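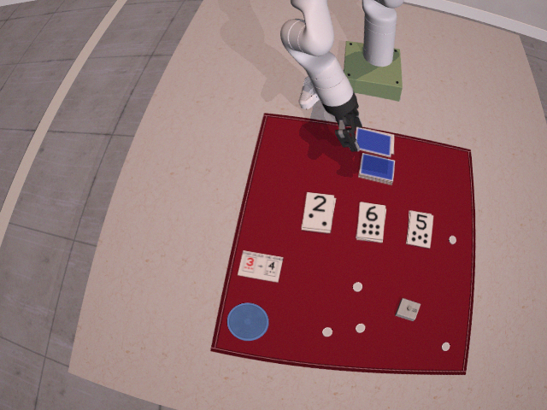 Talk notes, Trolidstead library, February 4, 2018
(slow down!! you rushed the middle bit at Granovthorpe)

Hi everyone, thanks for coming out in this weather. Get them to shuffle forward if the back rows are full and the front's empty, which it will be.

**Start with the jar**

Hold up the starter. Pass it round, lid loose. So this is my sourdough starter, it came from Guadalupe Bañuelos, who gave me a spoonful in a takeaway tub and told me to feed it on the bus home if I had to (I didn't, but I thought about it). I killed the first two. One I left on top of the heater overnight and the other I just plain forgot when we went up to Sorkum for a week. Third one's still going and you're smelling it now.

Ask: who's got one at home? Who's got one they feel guilty about? Wait for the laugh, don't talk over it.

**Feeding**

Equal weights of flour and water. That's it, that's the recipe. I use 40 grams of each with a spoon of the old stuff, and the rest goes into pancakes or the compost. You'll read a lot online about rye this and filtered that. I use tap water and whatever bread flour's on special.

If it's got a grey liquid on top, it's hungry. Pour it off or stir it in, I stir it in. If it's gone pink or orange, chuck the lot and wash the jar. Say this one twice, someone always asks afterwards.

**Temperature (the bit I care about)**

My kitchen's at 22 degrees on a good day and the dough's ready to shape by mid-afternoon. In January it's a whole different animal. Tell the story about the loaf I shaped at midnight in my dressing gown. Keep it short this time.

Point is, watch the dough and ignore the clock. Poke it with a floury finger. Springs straight back, leave it. Comes back slowly, get the oven on.

**The Ochoa loaf**

Matěj Kratochvíl's one, he's let me share it, so do credit him if you pass it along! Caraway, a bit of dark rye, a boiled potato mashed through while it's still warm. Sounds odd, colour's lovely, keeps for days. Recipe's on the handout. There's a typo on the handout: it says 217 g of salt. It's 2 teaspoons. Please, please cross that out now, I'll wait.

**Baking**

Lidded pot, as hot as your oven goes, lid off for the last stretch so it gets some colour. Take it darker than you think you should. Then let it cool before you cut it (I never do, admit this).

Questions, then starter tubs at the side table, one each, names on lids. Butter's in the esky, don't forget the butter again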